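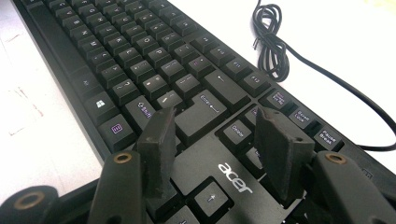 A black Acer keyboard on a white desk.

Lindedell House, the guest house and study center in Feddale, will open its rooms to visiting scholars again in January, its managers announced on 26 Jun 2020. The house is run by Keletetti, a nonprofit that supports exchange between students of different faiths and languages.

Guests can book one of four single rooms on the upper floor or one of two shared rooms that look onto the garden. Breakfast is included, and a vegetarian supper is served to those who sign up by noon. The shortest stay is one week.

The library holds around 3,000 books on religion, folk music and local history. A further 182 titles came this spring from the Ateş collection, most of them in Turkish. They can be read in the study room but not taken upstairs.
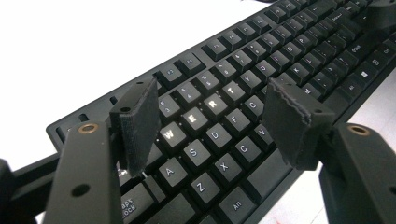
Lit keys on a black keyboard.

Requests for a room should be made by email and include a short note on the planned work. Guests do not have to be enrolled at a university. Evening talks in the front room will resume at the same time and remain open to Feddale residents free of charge.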